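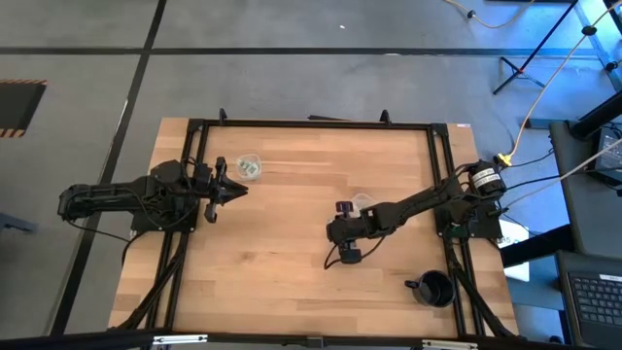
Session 4: Keeping the two-arm table healthy

Handout to go with the afternoon lab. Bring it with you, write on it, spill on it if you must (I print plenty).

Last time we got both arms moving from the laptop, and most of you went home happy. Today is the less glamorous half: what I do to this cell every week so that it still moves when you walk in. I learned nearly all of it from Grethe Eyvindsson, who ran a much bigger cell in Dresden before she came to us, and the rest I learned by breaking things.

Before you touch anything

Arms down, power off, plug out. In that order, please! The motors hold the arms up, and when the power goes the arms go too. If you cut it with an arm reaching out over the middle, it drops, and the gripper is the first thing to hit the wood. So run the park routine first, wait for both arms to fold, put a hand under the upper link anyway, and then switch off.

The orange extension cord is everybody's favorite thing to trip on. Walk its whole length once before you start. If it has wandered across where you plan to stand, move it now.

Clear the tabletop as well. Cups, mugs, snack tubs, whatever the last group was practicing with, all of it goes on the shelf. I know it's tempting to leave things where they are so you can pick up where you stopped, but you are about to take off the only fixed reference you have, and the cup positions won't mean much afterward.

The frame

We built the whole thing on black aluminum extrusion so that both arms would share one rigid piece. That only works while it stays rigid. Every time an arm stops hard, the frame gets a little shove, and after a couple of weeks of student programs (no offense) the corner bolts start to back off.

Go around the perimeter with the hex key. Start at a corner and keep going in the same direction until you are back where you began. You want snug. If you find one that turns freely, write down which one, tighten it, and then check its two neighbors again, as they have probably been doing its work for it.

Next, the mounting plates under the arm bases. Grab the base with both hands and try to rock it. Any click you feel there turns into a big miss at the fingertips. Skarphéðinn Brøndum once spent an entire evening retuning the left arm in software, and the fix was a quarter turn on a bolt. He has given me permission to tell you this every year.

Cables

The left arm has thin black cables looped around its joints. They look untidy and they are supposed to. A loop is slack, and slack is what lets the joint turn without tugging on the connector.

With the power off, move each joint by hand through as much of its travel as you comfortably can and watch the loop. Does it open and close smoothly? Good. Does it go tight before the joint stops, or fold into a sharp corner? Then it needs another few fingers of cable, which you steal from the next loop toward the base. Please don't tidy it all up with zip ties. I have cut off so many zip ties.

While you're there, push every connector home with your thumb. Half of all "my motor has disappeared" messages end right at this step.

Grippers

Both grippers close their jaws on whatever they hold, and they collect crumbs like a toaster. Open them all the way, brush out the slides, then wipe the fingers with a damp cloth. No oil! Oil picks up dust, and then you've made paste.

Check that the fingers meet evenly at the tip. If one side touches early, loosen that finger, close the gripper gently on a folded index card, and tighten it again with the card in place. Lærke Mogensen came up with the card trick in my June class and I have used it ever since.

Waking it up again

Plug in, switch on, open the laptop. Then:

1. Ping all the motors and make sure each one answers.
2. Home the left arm by itself, then the right arm by itself.
3. Run both together at quarter speed with nothing on the table.
4. Put one plastic cup back and do ten pickups with each arm.

Keep your hand near the switch for step 3. These two face each other across a pretty small table, and a wrong sign in one joint will send them straight into a handshake.

On position readings: after homing, the joint we call "shoulder two" should read close to 2000 on each arm. If yours says 3000, you haven't broken it. The horn has been put back on at the wrong angle, so come get me and we'll pull it together. Small differences are fine. One arm came out at 405 one year and we were still laughing at dinner.

The log

Write in it. Date, your name, which bolts were loose, which cable you moved. "All OK" tells me nothing when something fails two weeks later. Caroline Mohamedi's pages from last year are clipped inside the front cover if you want to see how I'd like it done.

For next time

Read your own group's log entries and come with one guess about which part of the cell will wear out first, and why you think so. Ívar Kvaran is covering the first hour and he will ask.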